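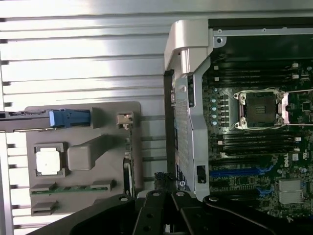 Bike crash claims: the questions I get most

I'm Diarmuid Mac Mathúna and I handle injury claims for cyclists at Duggan, mostly for people who ride in and out of Clondach. I ride that way myself (slowly, and with a very loud bell). These are the things people ask me on the first call. Laws vary from state to state, so treat this as a starting point and talk to a lawyer where you live.

A driver opened a door into me. Is that my fault for riding too close?

Usually not! Most states have a law saying you can't open a car door into traffic until it's safe, and bikes count as traffic. The insurance company may still say you should have been further out in the lane, so write down where you were riding while it's fresh.

I felt fine, so I didn't see a doctor. Did I blow it?

No, but go now. Adrenaline covers up a lot, and I've had clients find out about a cracked wrist days later. The longer the gap, the easier it is for an adjuster to say something else caused it.

Do I have to call the police?

If anyone's hurt, call. Ask for the report number before you leave, and read the report when it's ready. One of mine had the client heading north on a street that only runs east and west, and it took 19 days to get that corrected.

Can I fix my bike while I wait?

Please don't, not yet! Take plenty of photos and hang on to the bike, the helmet and the torn jacket too. If you can't live without a bike, borrow or rent one and keep the receipts. My client last August rented for six weeks and we put every one of those receipts in the claim.

Who looks at the bike?

I send most of mine to Pádraig Conneely at Clirik, who writes a very plain damage report. Carbon frames can be cracked where you'd never see it, so a quick look from a friend won't do. His last estimate for me came to roughly $366 for a wheel and a derailleur, and the adjuster had offered $88. You can use your own shop, just get it in writing.

I wasn't wearing a helmet. Should I even bother?

Yes, bother. Many places don't require adults to wear one, and if your injury is a broken collarbone, a helmet wouldn't have changed much anyway. It may come up if you hit your head, so tell your lawyer early.

The driver took off. Now what?

Check your own auto policy, if you have one. Uninsured motorist coverage often follows you onto a bike, and lots of people have no idea it's there. Report the crash quickly, as some policies have short deadlines for hit and runs.

Should I upload my ride data?

Save it, but don't post it. I have clients export the file from Plekeo (or whatever app they use) and email it to me, then set the ride to private. Same goes for the comments underneath, where "I'm totally fine, guys" can come back to bite you.

How long do I have to file?

It depends on your state. In some it's 2 years, in others it's longer or shorter, and claims against a city over a pothole or a bad grate can run out much sooner. Call somebody early, even if you're still deciding.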